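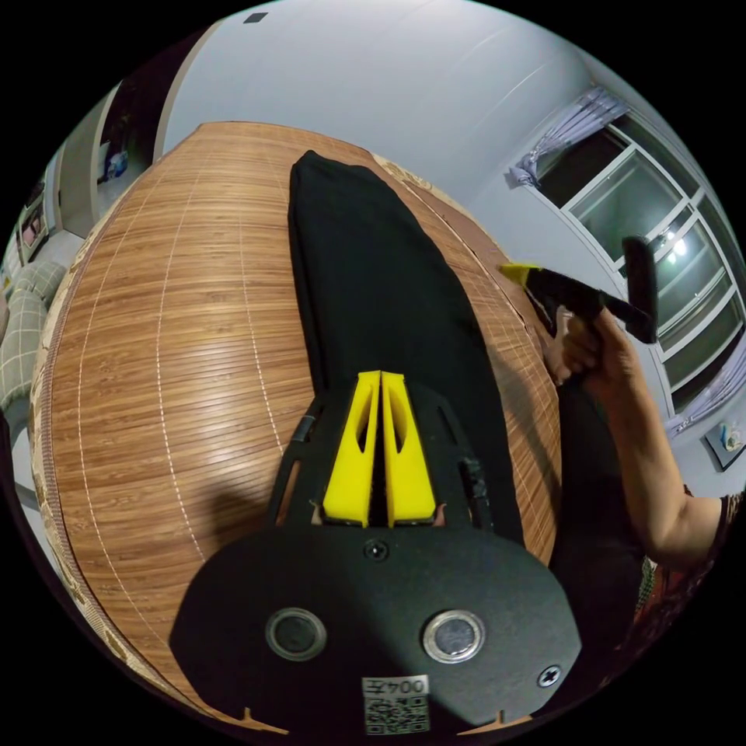

La llamada entró a las 3 y pico. Turno de noche, sala de emergencias de Flavska, yo con el café a medio camino de la boca.

—Emergencias, dígame.

Respiración. Un grifo, o lluvia. Luego un hombre mayor, muy despacio:

—Soy Ottavio Pace. Vivo en Bostuditz. El agua está en el segundo escalón.

Bostuditz. Miré el mapa nuevo. El mapa nuevo dijo que Bostuditz no existía. Se lo había comido la migración del sistema, en agosto, junto con otras aldeas del otro lado del Flitard. 1,936 direcciones sin cargar. Lo habíamos avisado. Por escrito. Dos veces.

—¿Cuántos escalones tiene la casa, señor Pace?

—Nueve.

—¿Está solo?

—Con Cocco.

—¿Cocco es un familiar?

—Es el perro.

Apunté perro. Apunté 9 escalones. La pantalla pedía código de zona y no me dejaba avanzar sin código de zona. Probé con el de Flavska. Error. Probé con ceros. Error. En la mesa de al lado Marta hablaba con una embarazada, no podía ni mirarme.

—Señor Pace, ¿qué ve desde la ventana?

—Nada. Noche. —Un silencio—. El campanario, si hay relámpago.

—¿A qué lado?

—Espere.

Esperé. Esperamos los dos un relámpago, qué cosa mas rara, dos desconocidos callados al teléfono. El perro ladró una vez.

—A la izquierda —dijo—. Y el puente ya no lo veo. 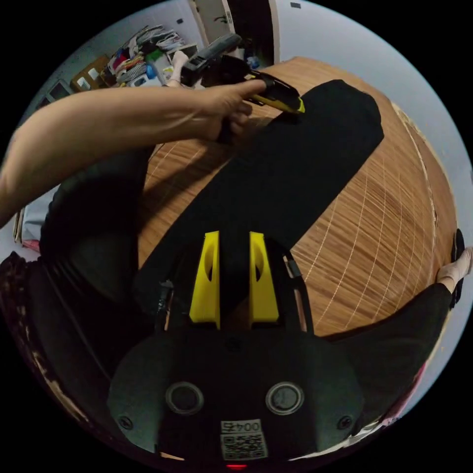

Me levanté. Fui al armario del fondo, el de los papeles que iban a tirar, y saqué el mapa viejo. De papel, con manchas, pegado con cinta por los dobleces. Ahí estaba Bostuditz. Una iglesia, un puente, 5 casas. Con el campanario a la izquierda solo podía ser una.

Bajé al garaje la orden por radio, a gritos casi. Sin código. El jefe de turno preguntó quién autorizaba. Dije que yo.

—¿Tú?

—Yo. La lancha también.

Volví a los auriculares.

—Señor Pace, ya salen.

—Va por el cuarto.

—Suba arriba. Con Cocco. Llévese el teléfono y una linterna.

—Linterna no tengo. Tengo velas.

—Pues velas. En la ventana, la que mira a la iglesia.

Lo oí subir. Contaba en voz baja. Cinco, seis, siete. Se paró en el ocho.

—¿Señor Pace?

—Las rodillas —dijo.

El gobierno se había gastado un dineral en el sistema. En la inauguración hubo canapés, un discurso, una cinta. Nos prometieron 3,000 llamadas por hora sin caídas. Yo tenía una sola llamada y la sujetaba con las dos manos, cómo si se me fuera a escurrir.

—Nueve —dijo él, por fin.

Después hablamos del perro. Que si era viejo, que si dormía en la cama aunque no debía. Me contó que lo encontró en una acequia. Se cortó la linea dos veces y dos veces la recuperé. A la tercera no.

Marta se quitó los cascos. Me puso una mano en el hombro y la dejó ahí.

La radio tardó muchísimo. Ruido, un motor, alguien soltando tacos.

—Central, vemos una vela.

No contesté enseguida. Pedí que repitieran.

—Una vela, central. En un piso de arriba. Vamos para allá.

Me senté. El formulario seguía abierto, con la casilla de zona en rojo. Escribí Bostuditz a mano, en un papel, y lo pegué en la pantalla.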